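サポート > 施設備品・衣類管理 > 対応記録
カテゴリ:貸出ユニフォーム/繊維付着・色移り/対応済み

件名:赤色貸出ウェアの畳み作業後に作業面へ赤い繊維が残る件
受付番号:597
受付窓口:Plirance 備品管理サポート
対象拠点:Vukow 体育館 衣類整理室
状態:完了(経過観察の項あり)

1.申告内容
衣類整理室より、返却された赤色ウェアを畳む際、淡い灰色の作業面に赤い繊維状のものが残り、次に畳む白色ウェアの前身頃に付着するとの申告を受けました。あわせて、同じ赤色ウェアの縁取り部分について、白い帯が薄く桃色に見えるものがあり、色移りの疑いがあるため確認してほしいとの依頼がありました。申告時点で白色ウェア2着が貸出停止となっております。

2.利用環境
作業面の覆い布:Fleltent 製 織物カバー(灰色、杢調)
洗濯洗剤:Szekeres 業務用中性タイプ
洗濯温度:60度設定
乾燥:回転式乾燥機、標準コース
畳み手順:当窓口配布の手順書 第9版

3.一次回答
申告内容から、繊維の付着と染料の移行という二つの事象が混在している可能性があると判断いたしました。両者は対処が異なりますので、以下の切り分けをお願いいたしました。

(1)作業面に残った赤いものを粘着ローラーで取り、ローラー側に移るかどうかを確認する。
(2)湿らせた白布で作業面を軽く押さえ、布に色が付くかどうかを確認する。
(3)赤色ウェアの縁取りのうち白い帯の部分を、日中の窓際で目視する。

4.切り分け結果
拠点より、(1)はローラーに移る、(2)は白布に色が付かない、との報告を受領いたしました。(3)については、室内灯の下で桃色に見えた個体も、窓際では白く見えたとのことです。

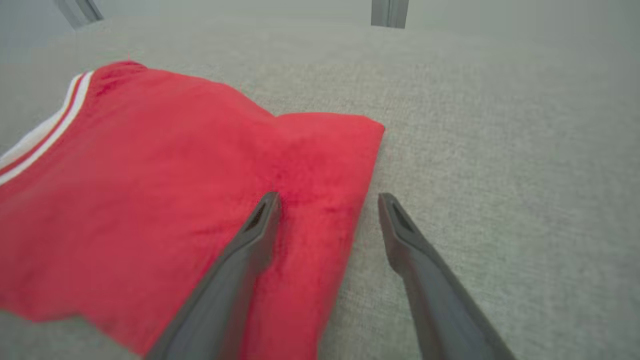
以上の結果から、本件の主たる事象は毛羽の付着であり、染料の移行は確認されないものと整理いたしました。赤い生地に近接した白い帯は、照明の条件によって赤みを帯びて見えることがあります。判定は必ず日中の自然光で行い、夕方以降に疑義が生じた場合は翌日まで保留としてください。

毛羽の発生源については、洗濯温度の設定が関係していると考えております。当該ウェアの取扱表示は上限40度ですが、返却品の一括洗濯において、タオル類と同じ60度の設定が用いられておりました。また、回転式乾燥機で標準コースを使用すると、表面の擦れが進みやすくなります。

5.恒久対応
ア.赤色ウェアはタオル類と分け、裏返したうえで40度以下で洗濯すること。
イ.乾燥は低温コースとし、終了後は速やかに取り出すこと。
ウ.畳み作業は白色、淡色、赤色の順に行うこと。順序を変更する場合は、途中で作業面に粘着ローラーをかけること。
エ.織物カバーは目に毛羽が入り込みやすいため、週に一度取り外し、屋外で払ってから洗濯すること。
オ.縁取りのある衣類は、縁を内側に強く折り込まず、なだらかに沿わせて畳むこと。折り癖の付いた部分は影が濃く見え、汚れとの判別が難しくなります。

なお、手順書第9版には作業面の清掃頻度に関する記載がなく、拠点ごとの判断に委ねられておりました。次回改訂において、上記ウおよびエを本文に追加いたします。それまでの間は本記録の写しを整理室に掲示してください。

6.白色ウェアの扱い
貸出停止中の2着は、粘着ローラーおよび衣類用ブラシによる除去の後、自然光での確認により付着が認められなくなったため、貸出を再開して差し支えないと回答いたしました。拠点にて再開の処理が完了しております。

7.経過観察
対応後の作業において、作業面への残留は減少したものの、袖口付近の縮れについて新たに質問をいただいております。これは繊維の付着とは別の事象ですので、別件として受付をお願いいたします。その際は、購入年度と洗濯回数の控え(記録がある場合に限ります)を添付してください。

本件は3月の定期点検時に再確認を行い、再発がなければ記録を閉鎖します。
(追記)3月の点検で再発なし。閉鎖済み。

コメント(3件)

整理室担当
カバーを外して払うだけで、かなりの量の毛羽が落ちました。洗い替えがもう一枚欲しいのですが、申請は備品と消耗品のどちらになりますか。

Plirance サポート窓口
織物カバーは備品の区分となります。備品申請書の用途欄に「畳み作業面用 洗い替え」とご記入ください。

別拠点利用者
こちらは紺色のウェアで同じ状態です。畳む順番は赤と同じく最後でよいのでしょうか。手順書では濃色の扱いが見つけられませんでした。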